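Prolelholm devotees ask newspaper to correct its report on the evening gatherings

Prolelholm, Nov 20, 2025: Members of the Girkadico prayer fellowship have written to the editor of the Endis, the town's weekly paper, asking for a correction to a front-page article that they say left many of them hurt and a little bewildered.

The article said that people who come to the fellowship's evening gatherings are expected to hand over money at the door, and that families had been told to stay away from other places of worship. The letter, which runs to four pages and was signed by 124 people, says neither thing is true and asks the paper to say so with the same prominence it gave the original story.

"We have always had our door open, and anyone who has sat with us for even one evening will know there is no charge for coming in, for the singing or for the supper afterwards," said Khairul Menon, who wrote most of the letter at his kitchen table over several long nights (his wife, he added with a laugh, has asked for the table back). "There is a donation box, yes. It stands beside the shoe rack, and plenty of dear people have walked past it for years without putting in a cent, and they are as welcome as anybody."

The fellowship has been meeting in Prolelholm for 11 years. It began in the front room of the Šťastný house on the hill road, moved to a rented hall when the neighbours' driveways kept getting blocked, and these days follows a simple programme of hymns, a reading, a spell of silence and a shared vegetarian meal. Many who come also belong to other congregations in town, and Mr. Menon himself still goes to the mosque where he was brought up. 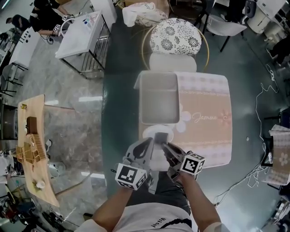
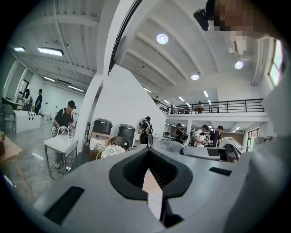

The letter also takes up the matter of the fellowship's accounts, which the article called secret. A copy of last year's statement was enclosed. It shows $2,483 left over at the end of the year, after rent, heating and groceries, and Mr. Menon said most of that has since gone toward a new stove. Anyone who would like to read the statement can ask for it at the door.

Several of those who signed added a few lines of their own. One woman wrote that she first came in the winter after her husband died and was driven home every evening for months, whatever the weather – she would like the paper's readers to know about that too. Another asked, quite gently, why the reporter had not stayed for supper.

The paper had not printed a reply by the time of writing. The fellowship says it bears the reporter no ill will and has invited her to the next gathering, which will be held later in November at 226 Hill Road. Singing starts at seven, and newcomers are asked to bring a cushion if they have one.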